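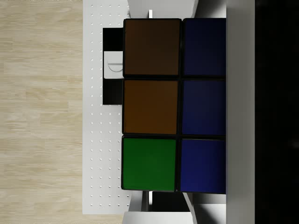

Brown, orange-brown and green next to a column of blues, with thin black borders in between.

How I Plan a Color-Block Baby Blanket Without Losing My Mind

By Bianca Bucur

I get asked about color more than any other part of knitting, way more than cables or short rows. People will happily turn a heel on tiny needles and then freeze up in front of a yarn shelf! So I finally wrote out the way I do it, using the blanket I'm working on now, a plain grid of garter stitch squares with a dark border between them.

What you need

Worsted weight yarn in four or five colors, plus one dark skein for the borders (I always buy two of the dark and use the second one for a hat). US size 8 needles. A blunt yarn needle. Graph paper and whatever crayons or pencils are in the drawer. I used Tollov wool for most of mine and a ball of Semeniuk cotton blend for the green, and yes, you can mix them if you swatch first. More on that below.

Step 1. Pick one color you love and one that's a bit ugly

I know! But a blanket made only of pretty colors tends to look like candy. My love color was a deep navy and my ugly one was a muddy brown that had been sitting in my stash since February. Put side by side they both looked better. Then I added one bright thing, a strong green, and used it sparingly.

Step 2. Go up and down the same color

If you can find two or three shades of the same blue, stack them from dark to light. It gives your eye somewhere to travel and you don't have to think about whether they match. Lay your balls of yarn on the floor by a window, squint, and swap any two that blur together. Do it in daylight. I once picked two "different" browns under a kitchen bulb and had to frog a whole evening of work.

Step 3. Draw the grid

Color in your graph paper, one box per square. My blanket is 7 squares wide and 11 squares tall, and I like to rough out a few versions before I commit. Keep the bright color from touching itself, even at the corners. If you get stuck, color one small block of six that you really like and repeat it with little changes, then fill in the leftover boxes at the end.

Step 4. Swatch every yarn

Boring, I'm sorry. Knit one full square in each yarn and measure it. I cast on 17 stitches and knit garter until the piece is square when I fold it corner to corner. My cotton square came out wider than the wool ones, so I went down a needle size for the green and it was fine. Wash your swatches too, the same way the blanket is going to get washed. Babies are not gentle on blankets.

Step 5. Knit the squares

Slip the first stitch of every row for a clean edge. Leave tails as long as your hand. I do all the squares in one color before switching, and I pin them to the graph paper plan as I go (it's taped to the closet door). Other people like to go row by row so they can see progress. Either way is fine.

Bind off loosely! A tight bind-off pulls the top corners in and you'll be fighting it at the seaming stage.

Step 6. Add the borders

With the dark yarn, pick up stitches along one side of a square, knit two rows, and bind off. Turn the square and do the next side. The corners will come out slightly rounded if you don't increase there, and I like that look. If you want them sharp, knit into the front and back of the last stitch on each side.

Step 7. Sew it together

Mattress stitch, dark yarn, strips first and then strip to strip. Lay the whole thing flat on a bed and pin it before you sew. Check it against your chart, because it's really easy to flip a strip upside down, and the shading you were so careful about will run the wrong way. I have done it. I left it that way and called it a design choice.

A few questions I always get

Can I use acrylic? Sure. Manero makes a soft one and it holds up in the dryer.

Do the borders have to be dark? No, cream is lovely too, but it makes the colors look softer and a bit more old-fashioned. Dark makes them pop.

How do I get the ends to stay in? Weave each one in two directions, then wash the blanket before you trim. I keep the trimmed ends in a jar for stuffing toys.

Next up is the matching hat, with the pattern going out to newsletter folks first.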